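Wood as a Material, Handout 5
Reading the grain of a board

This handout goes together with the lecture on sawing. Please read it before the Friday practice, because there we will work directly with the boards and there will be little time for theory. Students who were absent from the lecture on growth rings should first take Handout 2.

1. Where the lines come from

A tree in a cool climate grows fast in spring and slowly in late summer. The spring wood has wide cells with thin walls and usually it looks lighter. The late wood has narrow cells with thick walls and in many species it looks darker. One light band and one dark band together make one year. On the end of a log we see these years as rings. On the face of a board we see the same rings, but cut in the long direction, and so they become lines.

It is important to understand that the lines are not only on the surface. Each line is the edge of a layer, and the layer continues down into the board. When you plane the face, the lines move a little, and a pattern that you liked may become wider or disappear.

2. Three ways to cut

Flat sawn. The saw passes along the side of the log, and the rings meet the face at a low angle. In the middle of the board we get arches, one inside the other. At the two sides the lines come closer together and run almost straight. This is the cheapest way, with little waste.

Quarter sawn. The rings stand almost upright to the face. The lines are straight and close together over the full width. In oak we also see the rays as shiny spots. The board moves less when the air becomes dry or humid.

Rift sawn. The angle is between the two others. The lines are straight, but the rays are not so visible. It is used for table legs, where all four sides should look similar.

3. The cathedral figure

The arch on a flat sawn board is called cathedral grain. The reason for it is simple: a log is not a perfect cylinder. It is thicker at the bottom than at the top, so a straight cut passes through several layers one after another. Each layer that the saw leaves makes one arch. If the trunk had a bend, the arch can be closed on both ends and look like an island.

In the Hollness sample boards, the arches are long and narrow in boards number 2 and 5. Compare these with the Penry boards, which come from trees with much taper, and where the arches are short.

4. Grain and the plane

Look at the edge of the board before you look at the face. The lines on the edge show whether the fibers rise or fall. Plane in the direction in which they rise, the same way as you would stroke a cat. If you hear a tearing sound, stop and turn the board around. Near a cathedral figure the direction can change inside one board, and then you should take a very thin cut with a sharp blade.

5. Light and finish

Always judge the figure from two sides of the bench. A low light makes the pores visible, while strong light from the front can make the lines look pale. For your report, write down where the lamp or the window was.

A matte finish keeps the color of light woods nearer to the raw board. Oil makes the dark bands darker, and some students are surprised by this after the first coat. Try it on an offcut. 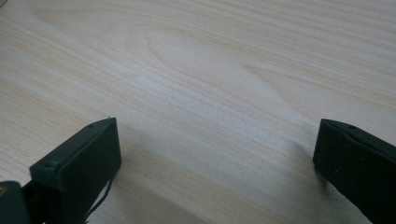
Page last changed: October, file 417

6. Work for the practice

Take one board from the Gistmont rack and draw its end grain in pencil. From this drawing, try to guess the pattern on the face before you turn the board over. Then draw the face also, and mark the place where the lines are closest. Write next to each drawing if the board is flat, quarter or rift sawn.

The Brumeo moisture meter must go back into its case after use. Reports are limited to 2,000 words, drawings not included.

Words to know: taper, ray, early wood, late wood, offcut, figure.

Next handout: shrinking and swelling across the grain.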